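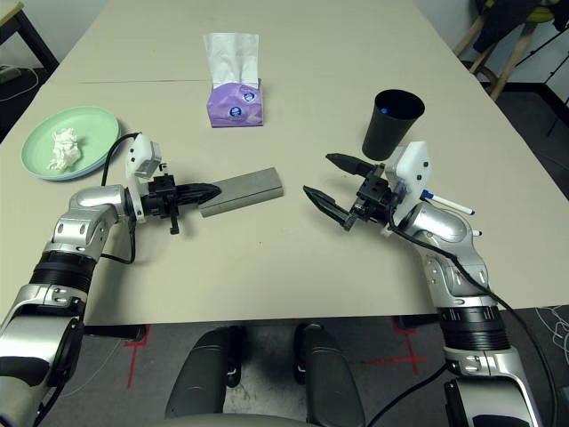 Clinlow open day – who went, and what did you think?

Forum: Automation and Workshop > Visits and Events

jcarrilho
Posted 24 April 2020

Good evening to all. I was at the Clinlow open day in March and I promised to write something, so I open this thread. English is not my first language, please be patient with me.

We were 34 visitors on the list and they divided us in small groups. My group started with the two-arm table, where Duarte Rebelo explained the work. The arms stand on a mobile base and the operator clears a table of ordinary things: plates, tissues, a cup. I liked that the objects were normal objects. At the Drelitz demonstration I saw only colored cubes, and after ten minutes I had learned nothing that I could use at my work.

What surprised me was how slow it is. I had a seat at the side and I could follow each finger of the gripper. For one long gray piece the right arm waited above the table for a long time – I thought it had stopped, but Duarte said the operator was choosing the angle.

mfonseca_lab
Reply #2

Thank you Jaime, good report. I was in the second group. I do not agree about the slowness. They said very clearly at the beginning that the speed was limited because visitors were standing near. You can not judge the machine from this.

For me the weak point was the sound in the room. From the back I understood maybe half of the explanation.

coelho_a
Reply #3

I agree with Jaime and not with Madalena. If you invite people to see a machine, you must show the speed at which it will work. Put a fence and run it. Vavholm did this two years ago and it was a much better visit, even if the coffee was terrible.

Also the price. I asked two times and I received two answers. One person told me 1455 per month for the rental, another told me 1600. Which one is it? With service or without service?

jcarrilho
Reply #4

Américo, I have 1600 in my notes, with service. Maybe 1455 is without. I will write to them and ask.

About the fence, I understand your point, but then I could not have stood so close. I prefer close and slow.

mfonseca_lab
Reply #5

For those who were not there, I put my picture from the table. Look at the gray piece in the middle. It is curved, with the hollow side up, and the gripper comes to it from the right with the fingers open. A shape like this is not easy for two fingers. With a cube you never see this problem.
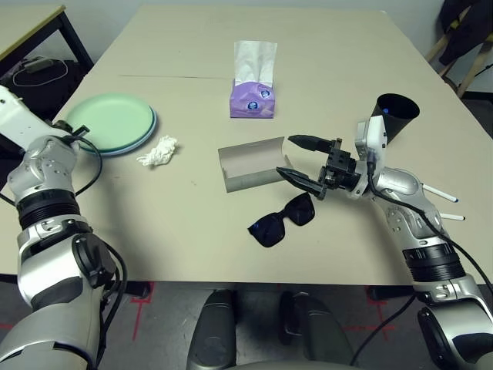 Questions for the next visit

m_aguiar
Reply #6

I did not attend but I will go to the next one, so I collect here what I want to ask. Please add yours.

– How long does a new operator train before he can work alone?
– What happens with soft things? I see a tissue box in the picture, and tissue is difficult to hold without pulling out three more.
– Dark lenses like on those sunglasses, do they disturb the cameras?
– Can the fingers be changed by the customer, or only by a technician?

coelho_a
Reply #7

The last one I can answer. Duarte told our group that the customer can change them. He did not show it, so I keep my doubt.

Please add the price to your list.

lam_workshop
Reply #8

I drove 92 kilometers for this and I do not regret it. But I want to say that one morning was too short for four stations. I missed the conveyor completely. Did somebody see it?

mfonseca_lab
Reply #9

I saw it. It was a normal conveyor, you did not miss much. The table was the best station, even at that speed :)

jcarrilho
Reply #10

Clinlow has answered me. It is 1600 with service and 1455 without, so both persons were right. The date of the next visit is not decided. When they send it I will put it in this thread.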